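How many demos per starting position for a laundry loading task?

Asked December 21, 2025 in Robot Learning > Data Collection

We're a small group collecting teleoperated demonstrations for a laundry policy. The task is to take clothes out of a basket on the floor and put them in a front loader. Two-finger gripper, one wrist camera, nothing overhead. We started in November and have 200 demos so far, all from one operator.

The policy trained on those does fine at picking up a shirt. The trouble starts at the washer. It carries the shirt up to the opening and then either lets go too early, so half of it hangs over the rubber seal, or it stops and hovers. It gets worse if we shift the basket even a little from where it stood for the training set.

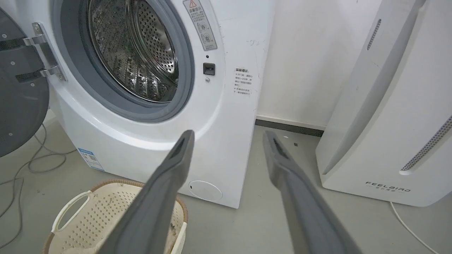

My plan was to keep the basket where it is and record another 200 the same way, then start moving things once it works. A colleague thinks we should move the basket now and throw out the old set. We log everything in Hulisum and can tag episodes by basket position, so filtering later is no problem. The door is open at the start of every episode and we aren't asking the robot to open or close it yet.

Questions:

Is it worth collecting more from the same position first?

Should failed grasps be deleted, or kept if the operator recovers?

Answer 1 (accepted)

Move the basket now, but keep the old set. Your 200 demos still teach the grasp, and from what you've written that part works. Recording the same thing again will mostly teach the arm one path across the floor.

I'd do the next 100 with the basket in a different spot each time. Put tape on the floor if the operator tends to drift back to a favourite place. Turn the basket as well, so the handle isn't always on the same side. Change the door angle a bit between episodes too. Even if the robot never touches the door, it takes up a good part of a wrist view and the policy will happily use it as a landmark.

On the hovering - watch your own demos at the moment of release. Ours had the same problem and the cause was the operator pausing at the seal to line up. Small pauses get copied. We asked people to push the fingers well inside the drum before opening, in one movement, and retrained from scratch. The pausing mostly went away.

Keep the recoveries. If the shirt slips and the operator goes back for it, that is useful. Delete the ones where someone bumped the arm or gave up partway.

Also get a second operator. One person's habits are all over a set that size.

Answer 2

What gripper is it? We had the El Ouafi fingers on ours and they slipped on anything synthetic until we put rubber pads on. Might not be your data at all.

Answer 3

Agree with most of the first answer, except I wouldn't mix the door angle in yet. Change 2 things at once and you won't know which one helped. We did basket position first, then clothing type, then the door, and finished with 980 episodes over the whole project. That was for a washer and a separate dryer, so you may need fewer.

Check the exposure on your wrist camera as well. A steel drum throws a lot of glare and with auto exposure on, the picture can change quite a bit as the arm moves in. We locked ours and the release got more consistent. I can't say how much of that was the camera, as we added data the same week.

Comment from the asker: Thanks all. Going to move the basket and lock the exposure before the next batch. The gripper is not an El Ouafi but I'll look at the pads anyway.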